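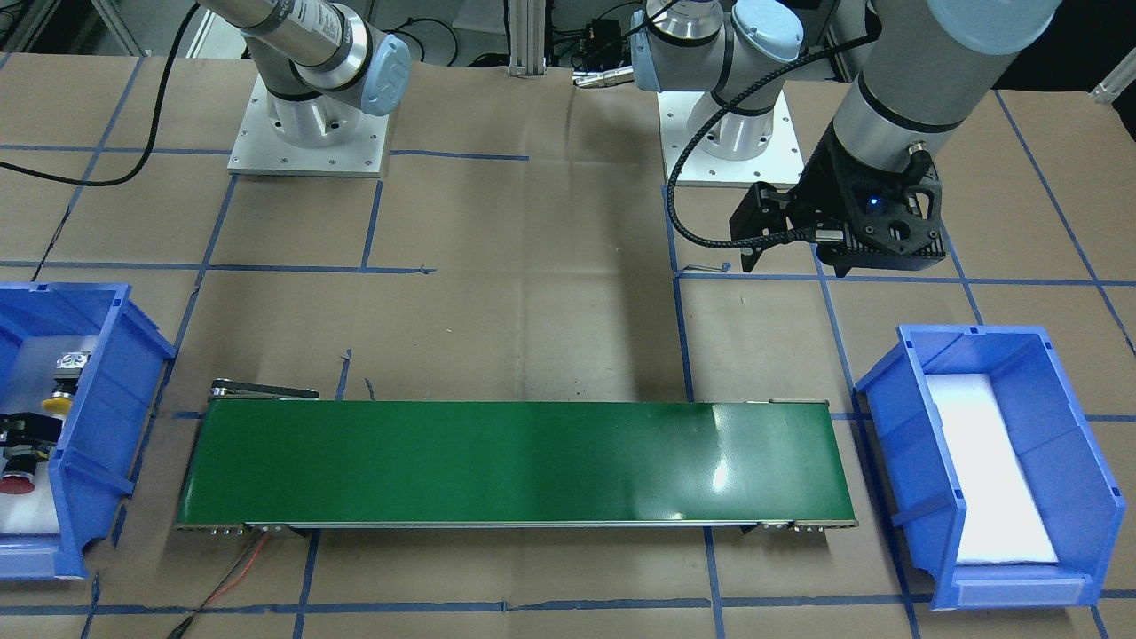 *6 min read*

Þórey Thoroddsen is late and so am I, so we meet on the stairs. She has a roll of blue tape on her wrist like a bracelet and a coffee she never drinks. We were supposed to talk about small-parts handling in general. We end up talking mostly about tape.

She lays out work tables. Has done for five years, first at Dorkeck, then on her own, now at Ellach, where the shop is 600 square feet and most of it is spoken for. If a table there has lines on it, she probably put them down.

"People think the table is the thing you put the work on," she says. "I think it's the first tool. If the surface is wrong you fight it all day."

So, the surface. Brown covering, edge to edge, with blue tape marking it off into a grid. I ask why brown. She shrugs. She tried a white sheet at Dorkeck and hated it, glare from the overheads, every smudge looked like a crime. Tried a gray rubber mat after that, which smelled. Brown you can write on. Brown you can throw out.

"And it's cheap. I buy 200 feet at a time and I don't get sentimental about it."

How often does she change it? Long pause. "Less than I say I do."

The grid is what I really wanted to ask about. My notes here say RECTANGLES??, underlined twice, because I'd assumed she'd want perfect squares measured off a drawing. She doesn't care much. What she cares about is that a square means a place. You can say "two over from the bin" and the person across the table looks at the right spot. Before the grid it was all "there, no, there, no, by your elbow."

"I had an argument about whether to number them. I lost, there's no numbers. I think I was wrong anyway."

She wants the lines to be easy to see and easy to pull up, and that's the whole spec. Painter's tape does both. She's had good tape, expensive tape, that took the top layer of the covering with it when it came off. Never again, she says, and says it about three more times while looking for her phone.
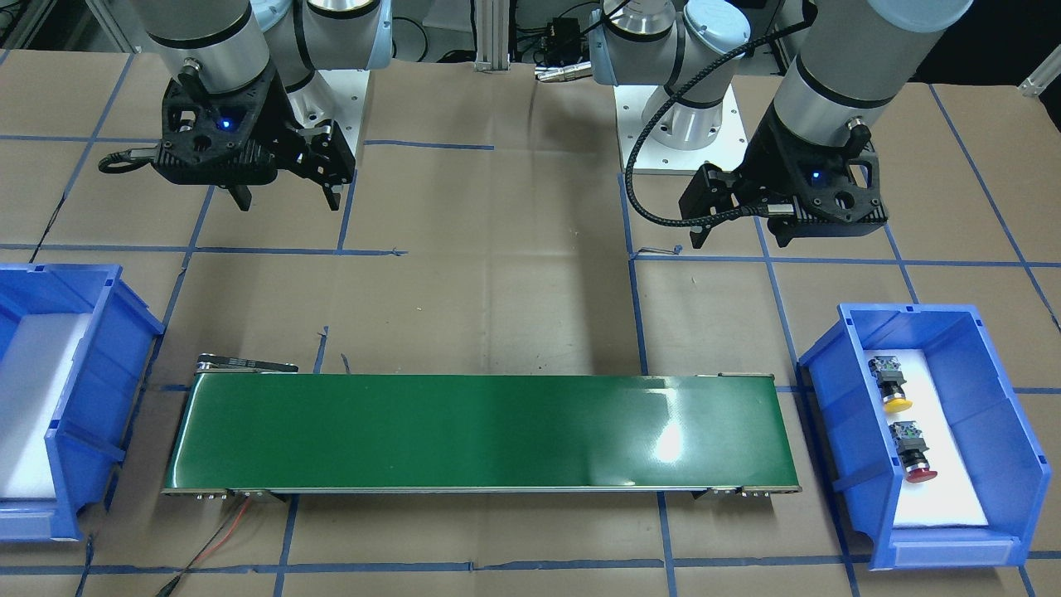 We get onto the belt. It's green, it's long for the table, and she is fond of it in a way I wasn't expecting. The first layout she drew had no belt at all, only bins and a lot of reaching. Then an order came through, she still calls it by its number, 577, all little switches and buttons, and the reaching got old by lunch.

"You'd pick one up, carry it over, come back. Pick one up, carry it over. I drew a line on the paper showing where my hand went, and the line was basicly a belt."

She put it lengthwise. A colleague wanted it pushed to the back, out of the way, and she tried that for a week one January and then moved it. Her view is that a belt you have to lean over gets used as a shelf. Coffee ends up on it. Somebody's keys.

Does the green help? Yes, she thinks so. Dark parts show up on it, red and yellow caps show up on it. She'd not have chosen the color, it came that way, but she'd choose it now. Green next to brown next to blue, you always know which zone you're looking at. "Even when you're tired. Especialy then."

The ends are where she spends her time. Middle of a belt takes care of itself, she says. The ends are where stuff bounces, or stalls, or drops somewhere you didn't plan. She'll spend a whole afternoon nudging a bin over by the width of a finger. Her rule is you set the bin, run a handful of parts, move the bin, run the same handful. Same ones. If you change the parts and the bin together you've learned nothing.

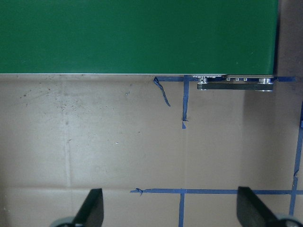
Tape goes first, she says. Always the tape, always near the belt, because that's where hands and edges and sleeves go past. The middle of the table can go for ages. Anything close in wants redoing and she has a habit of putting it off.

"I'll see a bit curling and I'll press it down with my thumb. That buys you an hour. Then you press it again. You should cut it out and lay a new strip, it takes a minute, and I know that, and I use my thumb."

Her method when she does do it properly: lift the old strip slow and low, almost flat back on itself. Wipe. Lay the new one without stretching it. People stretch it to get it straight and then it creeps back and lifts at the ends. Press from the middle out. Cut it with a blade if there's a corner, don't tear, torn ends are the ones that come up. She says all of this very fast, while walking.

Specks and scuffs don't bother her. She gets asked about it by visitors. A work surface has marks on it. What she does mind is a crease, if it's raised, because a round part will find it and roll along it. Flat creases she leaves.

Bins next. She only uses blue ones and she's picky about what goes in the bottom. Bare plastic is loud, and small things skate around in it. For anything with a cap or a plunger she wants something softer and paler under it. Paler so you can see what you've got from where you're standing. She got the idea from a jewelry tray at a flea market (long story, involving a ring, I didn't get all of it down).

"Put a black switch in a dark bin and it's gone. On white it's just sitting there saying hello."

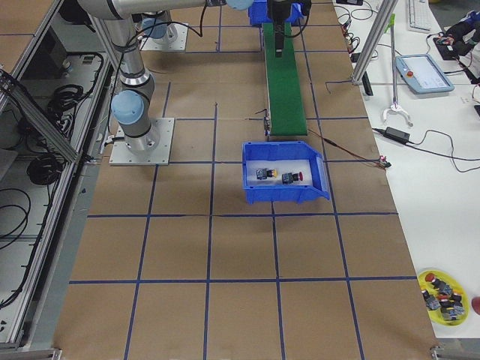 **Words by Poul Hafstein**

Open fronts, too. She had deep boxes once, from Zarkine, solid things, and everyone hated them by the second day because you had to go in over the wall and come out again. A sloped front you can look into from the side. Downside is overfilling, they spill. So don't overfill them, she says, as if that settled it.

I ask about cable. She makes a face. Cable is the thing she has least control over, it belongs to whoever ran it, and it wanders. What she'll do is keep a shelf close by for the coils, and leave part of the grid clear on purpose so there's somewhere for work to go that hasn't got a wire across it. The empty squares are the part she defends hardest. Put one free square on a table, she says, and by Friday (her word, any Friday) there's a mug and a tape gun living in it.

And the table next to it? The one with everything on it?

She laughs. "That's where it all goes. You need one of those. I'm not a monk."

Last thing, I ask what she'd change if Giraldo, who handle the furniture orders, rang up tomorrow and said pick anything. I'm thinking new bench, fancy top. She wants the same table slightly lower and a drawer for the tape. She's asked for the drawer twice already. The coffee is cold by now and still full and she takes it back down with her, the tape still on her wrist.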